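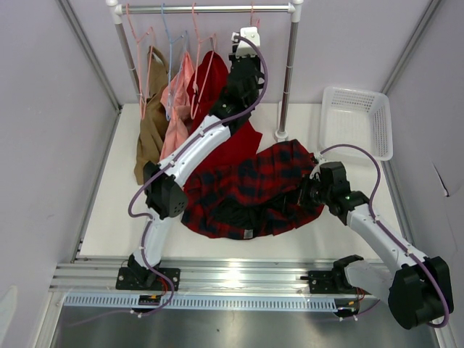
Re: [Lockyer-swap] Hanging up the shirts before the July swap

From: Azadeh Nikzad
To: Lockyer clothing swap list

Heloísa Lacerda wrote:
> I have 20 hangers left from last time and nearly 70 pieces to put
> out. Should we hang everything, or fold the heavy things? Also, is
> the small rack any use, or should I leave it in Daridport? The long
> pieces drag on it.

Bring the small rack. It fits on a tabletop, and the white feet don't take much room. You're right that long things reach the table. The tan one does, and I'd move it to the tall rack by the door. The light pink and the deep red can stay on the small one, but spread them out along the rail. The pink bunches up when it is pushed against its neighbor.

Hang the shirts and jackets, fold the knits. With 20 hangers we will run out fast, so I can bring the ones from Clurkeck Street. They are wire, and I would keep those for light shirts.

The red and navy plaid has a lining, so please give it a plastic hanger. Lay it flat first, front up, and smooth the sleeves out to the sides. Put the hanger in through the neck, one shoulder at a time, then do up the top button or snap. If it still looks wrinkled, leave it on the rail overnight — I don't want to iron anything with a lining.

The white plastic basket can stay on the table next to the rack. People can drop empty hangers in it. Last time they went on the floor and I stepped on 3 of them.

I'll be there at 4 to set up. Does anyone still have the size tags?

Azadeh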